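In Praise of the Long Table

I have come to believe, after 12 years of dinners in Utedville, that a family does best with one table too long for it.

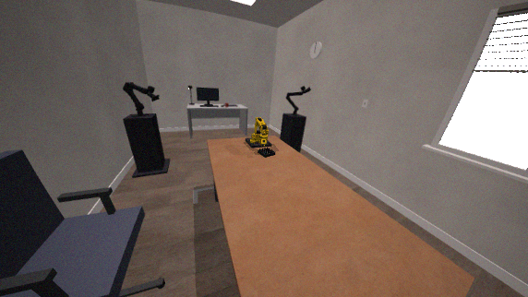
Karine Melnyk wrote to me that a long table only gives people more room to avoid each other, and that her happiest suppers were eaten elbow to elbow in a kitchen in Bodin. Well, I've had suppers like that too, and I loved them! But a long table lets you say yes when your cousin calls at 6 to ask if she can bring the neighbors -- and the neighbors' boys, and a pie. You just slide down a little, and somebody goes to look for more forks.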